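Darkby Residents' Association
Minutes of the general meeting, 2/3/22

In the chair: Aigars Lepik

1. Previous minutes
Approved with one correction. Item 4 said the water rate increase was "explained." Several members asked that this be changed to "mentioned."

2. Water pressure
The chair read a letter from Fimonora, which claims pressure on the upper streets is back to normal. Members from those streets disagreed. The letter gives no readings and does not say where any were taken. Mrs. Pintér said her kitchen tap took 45 seconds to fill a saucepan on the morning the letter was dated. The chair will ask for the readings, in writing, street by street.

3. Filter offer
Breltard has offered under-sink filters at a group price of $2000 for the building at 1704 Hill Road. The leaflet says the water will taste "alive." Asked what the filter removes, the chair said the leaflet does not say. A member wanted to know why we would pay to filter water that Fimonora says is fine. No answer was offered.

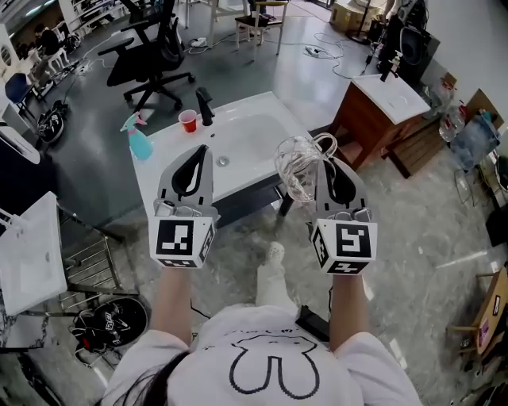
Item 3: sink with black gooseneck faucet, glass pitcher at right.

Motion to accept the offer: not seconded. Motion to ask for lab results first: carried, 2 against.

4. Meter readings
Estimated bills again in February. Members are advised to read their own meters and keep a note of the figures. The chair doubts Fimonora will accept them but will ask.

5. Any other business
The hall clock is still wrong.

Next meeting to be posted on the board.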